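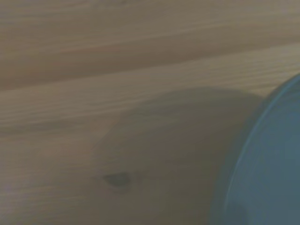 Wire plate stands on a pine table: how do I stop plates sliding off?

Posted by GratvilleNan

I've fallen head over heels for coloured plates and want to show a few off on our pine table. So far I've got a light blue one and a dark green one, plus a little black wire stand, the kind with two splayed feet. I paid 20 dollars at the Akomville market and I love it!
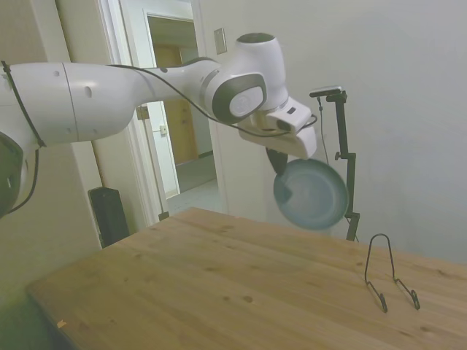
My trouble is getting the plate to sit properly. If I lower it in by the rim it wants to roll sideways, and if I lean it back too far the feet creep along the grain. Should I bend the wire? I'd like to do a whole row by September if I can get the knack. 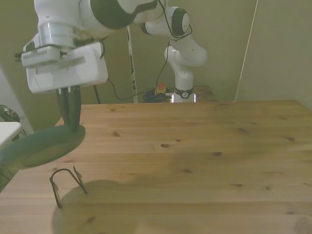
Sjöberg Fan
Oh, don't bend it yet! Put the stand down first with both feet flat, hold the plate by the top rim and bring the bottom edge down into the wire, then tip it back gently (it should stop by itself). I've got almost 50 plates up at home and I still use two hands for the big ones. Tiny dots of clear silicone under the feet stop the creeping.

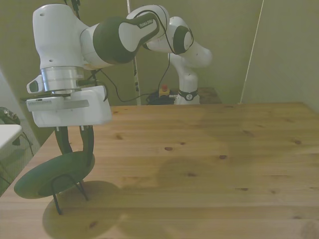 Match the stand to the plate as well. A small stand under a wide plate will always be a bit wobbly, whatever the colour, though a darker one does look gorgeous against pale timber.

lastel_crockery
blu tack. works on mine

GratvilleNan
Thanks both, trying the silicone tonight!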